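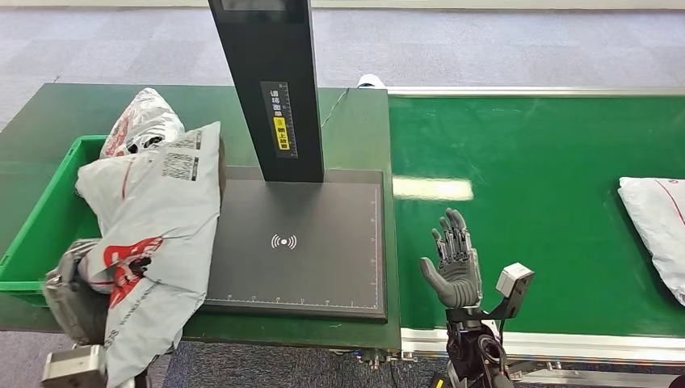 Bolsas, bolsas y más bolsas

Llevo todo el mes de julio hablando de paquetes y prometo que el próximo boletín irá de otra cosa, pero es que la mesa de preparación me tiene contentísima. ¡Por fin una superficie verde y no aquel tablero marrón donde se perdía todo! El escáner va en su poste negro, con la plataforma justo debajo, y la cinta verde queda al lado, así que el recorrido del paquete es cortito: cajón, escáner, cinta.

Lo que todavía no me convence es el cajón de plástico. Las bolsas de mensajería blandas (esas blancuzcas con dibujos rojos) se escurren por delante y acaban colgando hacia el suelo, y luego toca andar buscando la etiqueta entre las arrugas. Margarida Patrício, que viene del almacén de Dritudton, me ha pasado su truco: meter las grandes de pie, con el código de barras hacia fuera, y dejar las pequeñas arriba. Lo probamos con los envíos de Pamley y ya os contaré, que a mí me sigue pareciendo que con un cajón más hondo nos ahorraríamos el invento.

En lo que va de mes han salido 3696 paquetes, 19 con la dirección mal escrita (¡revisad el código postal, por favor!). Si pedisteis algo de Yimyam antes del 21/07/2023, ya está en camino. Lo de Trudunari va con retraso y saldrá en dos tandas; os escribo a cada una cuando tenga el número de seguimiento.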